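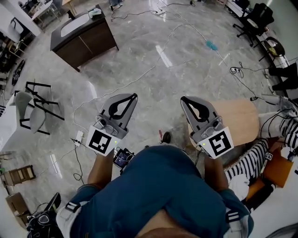 Fig. 1 Leads from a power strip crossing a polished tile floor

Trip hazards from extension leads in small public venues
Semester project, final report

1. Why this topic
Everyone looks at the plug end of a lead. Wiring, test tags, overloading etc. Hardly any of the safety material we found talks about the middle bit, the part lying on the floor where people walk. We wanted to know how leads get laid out in ordinary places and whether cheap fixes make people step differently.

2. Sites
Two sites. Umali Hall, which is hired out for dances, craft markets and dinners, and Grano, a cafe with a back area where people plug in laptops. Umali has hard shiny flooring, Grano has carpet tiles. Both gave permission in June. The hall's gear comes from Baltevent, the hire company, and gets set up by whoever booked the room.

3. Method
Recorded 16 lead runs over the two sites. For each: length, colour against floor, whether it crossed a walkway, whether it was taped, covered or bare. A walkway meant any gap at least 900 mm wide between furniture or walls that people were using to get through.

Then a walking trial at Umali. 20 adults crossed the same gap carrying an empty tray, first with a bare white lead, then with the same lead under a Bustus rubber cover. We noted if they looked down, changed stride or touched the lead with a foot. Same order for everyone, which was a mistake, see section 6.

4. What we found
Lead runs: most crossed a walkway at least once. Tape was common at the hall but usually only at the ends, so the middle could still lift. At Grano hardly anything was taped, leads just went under the nearest table and out the other side. White leads on the pale hall floor were the hardest to see, especially in the evening with the lights reflecting off the tiles. We'd expected black to be worse. On the carpet it was, a bit.

Adaptors were a problem we hadn't planned for. A plug-in block sitting on the floor is taller than the cable and sits right where a toe goes. Should of had a column for these on the sheet from the start, we only added it half way through the hall visits.

Walking trial: with the bare lead people tended to look down late, or not at all because of the tray. With the cover on they looked earlier and took a longer step. A few clipped the edge of the cover though. It's lower risk than a loose loop but it is still a lump in the floor.

5. Recomendations
- Run leads along walls first, even if it means a longer one
- Tape the whole crossing, not the two ends
- Contrast colour tape on shiny floors
- Keep adaptors and power boards under a table or up against the skirting
- Ask the hire company for covers at booking. Baltevent stocks them but they aren't on the standard list

6. Problems
Small sample, all adults, nobody using a walker or pram. Fixed order so people may of learnt where the lead was by the second crossing. Light levels not measured, the meter was booked out by another group. Grano visits were all before 11 am so we missed the lunch rush.

7. If we did it again
Swap the order for half the walkers. Add a session at night. Talk to the people doing the set-up, as they decide where everything goes and usually have very little time to do it. Raw sheets are in Appendix A, floor plans in Appendix B (Grano plan not to scale).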